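# Hand-Held Gripper Fault Review: Marker Tracking Loss

Himia Field Operations, with Prajapati Labs
March 6, 2018

During calibration work on the Pania hand-held grippers, operators reported repeated loss of tracking between paired units. Of 212 recordings made under the project, 50 were withdrawn after the logged position of one gripper was found to jump while the unit was being held still. No injuries occurred and no equipment was damaged. Work with paired units was suspended pending this review, and single-unit work continued under the existing procedure.

The gallery records the work at the site concerned. Readers should consult the written fault report, section 8, for logs and timing data.

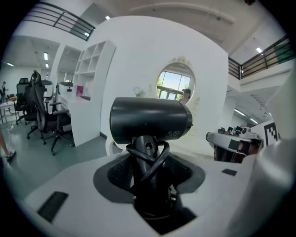
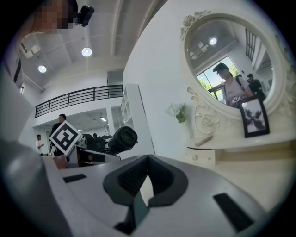

*Gripper work on the open office floor. In both views a second gripper device and a square printed marker are present; in the second view, the marker board is held up by hand and a smaller marker also appears in the mirror.*

## Findings to date

The review attributes 9 of the withdrawn recordings to reflections. Where a marker and its mirror image were detected together, the Motora tracking software accepted whichever was found first and did not raise a warning. The remaining withdrawn recordings show a different pattern, in which the marker was detected at a steep angle and its position was poorly estimated. A cause has not been confirmed for this second group.

## Interim measures

- Mirrors and other reflective surfaces are to be covered before any session with paired units.
- Marker boards are to be placed on a fixed stand during calibration.
- Cables are to be kept clear of walkways.
- An operator who sees a position jump must stop recording, note the unit number and report the fault before resuming.

A software change that rejects mirrored markers is under test. Paired-unit work will remain suspended until the test results have been accepted by both organizations. The next update to this page is planned for June.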